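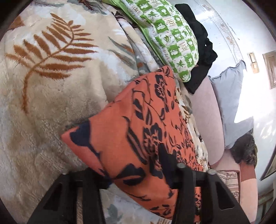
*Coral print on the fern blanket, guest bed, upstairs.*

The owner of Pluvholm, a small bedding shop that also dresses beds for rental houses, thinks most people own too few blankets and fold the ones they have too often. I went in doubting both halves of that. I sleep under one quilt and own two pillows, and I have never felt the lack of a third.

"You've also never had a guest say they slept well," she told me, and I had to admit I couldn't remember one.

We talked in a bedroom upstairs from the shop, next to the bed. The big plush blanket, with its fern fronds in brown, rust and gray, is the piece she defends hardest. I said it looked like something from a hunting lodge. She took that as praise.

"People buy plain cream because they're scared of making a mistake. Then every crumb shows. A fern forgives you."

And orange with navy flowers on top of it? I asked whether there was a rule that allowed that, or whether she just liked it.

"There's no rule. The blanket already has rust in it, so the coral has a cousin there. If you squint, it's fine."

I squinted. It was better than I expected, though I'd still call it two strong opinions on one bed.

Her price list didn't win me over either. A full set, with cover, blanket and pillows, runs 58 pieces of paper in her order binder before anyone chooses a color, and she once quoted a rental owner $3,710 for a house with seven beds. He went to a discount store. She says he came back in May.

"For one blanket," she added, when I pressed her. "But he came back."

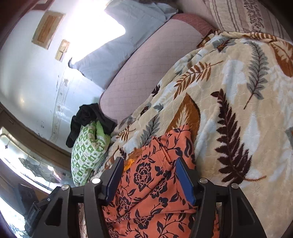 ## On folding

Her second claim is that tight folding ruins plush. She wants it draped or laid in a wide, lazy fold, and she lets beds stay rumpled until a guest is due. I suggested this was a convenient belief for someone who dislikes making beds.

"I've made 36 in a week. I'm allowed to dislike it."

The quilted mattress cover, a dusty mauve with small diamond stitching, gets no such freedom. That she wants pulled flat at all four corners. Pillows can lean where they like, and she sees no reason for the green-and-white one to match the light blue.

I asked what she'd throw out if she could keep only one thing from the bed. She said the question was unfair, then picked the blanket to keep and wouldn't discuss the rest. I went home and unfolded mine. So far I can't tell the difference.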